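Das gelbe Regal: eine kleine Galerie

Ich habe eine Schwäche für Werkstattmöbel, und wer hier öfter vorbeischaut, weiß das längst. Lackiertes Holz mit Gebrauchsspuren, schmale Borde, Schälchen für Kleinkram: Da kann ich eine halbe Stunde davorstehen und bin glücklich! Diese Seite gehört deshalb ganz dem gelben Regal in der Werkstatt Brundholm. Hilde Kramer hatte mir schon im August davon vorgeschwärmt (»du musst dir das Gelb ansehen, am Telefon kann ich dir das nicht erklären«), und sie hatte recht. Gelb macht ja selbst aus einem grauen Vormittag noch etwas, und neben schwarzem Gummi und blankem Metall leuchtet es erst richtig los.

Zwei Aufnahmen sind es geworden. Lieber zwei, die ich gern anschaue, als eine lange Strecke, durch die man sich durchklickt. 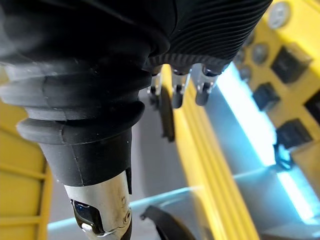
Werkstattblätter, Ausgabe 37

Gelb trifft Schwarz. Die lange Schiene mit ihren erhabenen Längsrippen ist mein heimlicher Liebling, und davor die Falten des Gummibalgs, oben breit und nach unten immer enger, ganz matt mit einem weichen grauen Schimmer. Dazu poliertes Metall und lauter feine Rillen. Wer Oberflächen mag, kommt hier voll auf seine Kosten.

Zur Farbe haben mich schon mehrere von euch gefragt. In Brundholm läuft sie unter der Nummer 691, ein warmes, sattes Gelb, angerührt bei Szilágyi, dem kleinen Farbenladen gleich neben der alten Post. Eine 500-ml-Dose kostet dort 14 Euro, und Nawal Lamrani schwört darauf, dünn zu streichen und zwischendurch fein zu schleifen. Sie hat zu Hause eine Garderobe und zwei Hocker in demselben Ton, und ich bin ehrlich gesagt ziemlich neidisch. Mein eigener Versuch mit einem Rest aus dem Keller ist eher in Richtung Senf gegangen, aber an der Kellertür macht sich auch das ganz gut.

Was ich an solchen Regalen so mag: Zwei Etagen reichen völlig. Oben steht, was man gleich zur Hand haben will, unten kommt der Rest hin, und trotzdem sieht man noch, was da ist. Ilse Van Dijk räumt ihre Nähecke inzwischen genauso ein, und bei Kobe Van Leeuwen stehen auf dem unteren Brett die Samentütchen vom Balkon. 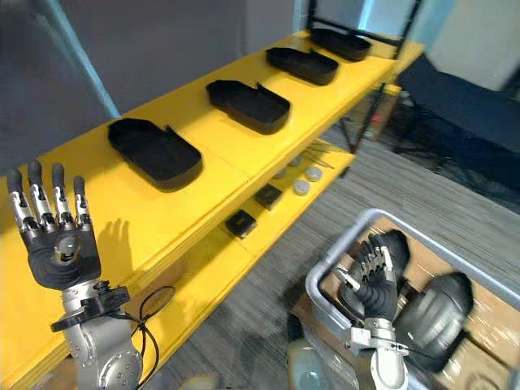
An den Vorderkanten ist die Farbe ein wenig abgenutzt, und genau so gehört das für mich. Ein Regal darf ruhig nach Arbeit aussehen! Oben die vier schwarzen Schalen in einer Reihe, alle leer und längs ausgerichtet, mit ihrer abgerundeten Form fast wie tiefe Seifenschalen (Els Declercq sagt: Schuheinlagen, und seitdem sehe ich auch nichts anderes mehr). Auf dem unteren Brett haben es mir die runden, silbrigen Scheiben angetan, und dahinter die dünnen Metallstäbe im Schatten des oberen Bretts.

Solche Schalen suche ich übrigens noch für meine eigene Werkbank, in Schwarz und gern mit hohem Rand. Wenn jemand eine Quelle weiß, schreibt mir bitte, ich freue mich über jeden Hinweis!

Text und Auswahl: Redaktion Werkstattblätter, 18. Januar 2019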